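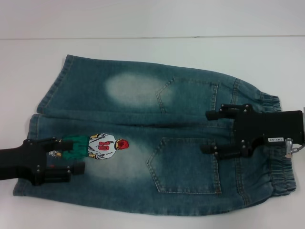 **Figure 7.1** Denim pants with an elastic waistband, folded lengthwise. The faded areas and the tan-yellow topstitching are both added during manufacture.

# Chapter 7: Finishing and Assembly

Chapter 6 followed cotton from the bale to the loom. It ended with cloth on a roll, which is where most fabric mills stop. A roll of denim is stiff, evenly colored, and of no use to a shopper. Between the roll and the store shelf come cutting, sewing, washing, pressing, and inspection. These steps take up most of the labor in a pair of pants and a large share of its cost.

This chapter covers those steps in the order a factory carries them out. Section 7.1 deals with marker making and cutting. Section 7.2 covers seams and topstitching. Section 7.3 is about elastic, zippers, and other closures. Section 7.4 describes wet and dry finishing, and Section 7.5 looks at inspection and grading.

## Why order matters

A plain shirt can be sewn from cloth that has already been dyed and finished. Denim is usually handled the other way around. The pants are sewn first and washed afterward, as whole garments. Washing wears the color off wherever the cloth stands up, so seams, hems, and pocket edges fade in their own pattern. Cloth washed on the roll would fade evenly and the seams would look new.

Sewing first creates a problem for the pattern maker. Cotton shrinks in the wash, and it often shrinks more along the length of the cloth than across it. The pattern pieces must be cut oversize to allow for this. If the allowance is wrong, a whole production run can come out short in the leg.

Elastic adds a second problem. A waistband made with elastic is stretched while it is sewn and gathers when it is released. Heat can weaken the rubber or synthetic core, so the dryer temperature has to suit the elastic as well as the cotton.

## The Prestthorpe case

Throughout the chapter we return to one factory, the Ibarra plant in Prestthorpe. It makes casual pants and children's wear for several labels, including Noko, and sends its washing to a separate laundry at Istside. The plant is small by industry standards. It has 134 sewing stations, arranged in 24 lines of unequal length.

A typical order at Ibarra is 2,000 pairs in one style. In December the plant took such an order from Noko and cut it using the shrinkage allowance from an earlier style. The new cloth came from a different mill. When the first load came back from Istside, the inseams measured short. By the time cutting was stopped, 338 pairs had been sewn. They were regraded one size down and sold at a lower price, and the pattern was corrected for the rest of the order.

The records from this order appear in the tables for Sections 7.1, 7.4, and 7.5. Keep them at hand as you read. You will use them to work out the correct allowance and the cost of the mistake.

## Terms to know

- **Marker:** the layout of pattern pieces on the cloth before cutting
- **Shrinkage allowance:** extra length or width added to a pattern piece
- **Topstitching:** stitching that shows on the outside of a garment
- **Patch pocket:** a pocket sewn onto the surface of the cloth
- **Garment wash:** washing carried out after sewing

## Before you begin

Review the section on warp and weft in Chapter 6. You will also need a tape measure and a pair of old jeans or other denim pants for the activity in Section 7.2.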